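Fiction > Short Reads > Household

The Tablecloth Question

By Brahim Gaber
February
4 min read

My aunt left me a tablecloth and a letter explaining how to fold it. The letter was longer than the will.

"Start from the long side," she wrote. "Your uncle started from the short side for the whole of our marriage, and you will remember what the closet looked like."

I did remember. I cleared the mat in my apartment on Grunine Street, put the kettle on, and spread the cloth as far as it would go. It wanted to go farther. It had covered a table for 20 at the old Potari dining hall, where my aunt ran the kitchen and most of the customers, and it had never been told that the rest of us live in three rooms.

By the second fold I had something with the outline of Portugal. By the third I had lost a corner. I called my cousin Samira.

"Which side did you start from?" she asked.

"The long one."

"Are you sure?"

I looked at it. I had been sure before she called. 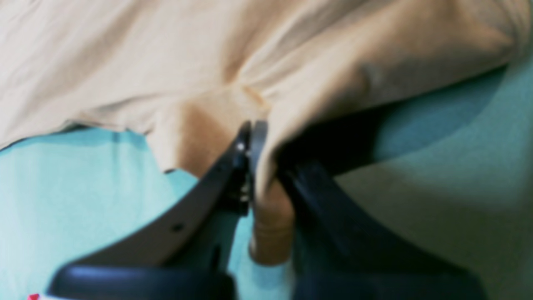
The beige cloth, still undecided.

"Pinch it in the middle and lift," Samira said. "The sides will fall where they want."

"Where do they want?"

"She never told me. I got the soup pot."

I pinched it in the middle. One side went quietly. The other puffed itself up the way my aunt used to when a waiter at El Fassi offered her the children's menu on account of her height. I smoothed it down, and it rose again. The edge had begun to fray, and I considered mentioning this to Samira, then considered how far the news would travel.

"You could just roll it," she said.

Neither of us spoke for a while. Rolling was what the Gasora branch of the family did.

At midnight I went back to the letter. On the last page, under a paragraph about starch, she had added a line in pencil. "If it gives you trouble, put it on the table and invite people."

I don't own a table. I priced one the next morning, and the cheapest that would fit was $1,338, chairs extra. Samira said she could bring the soup.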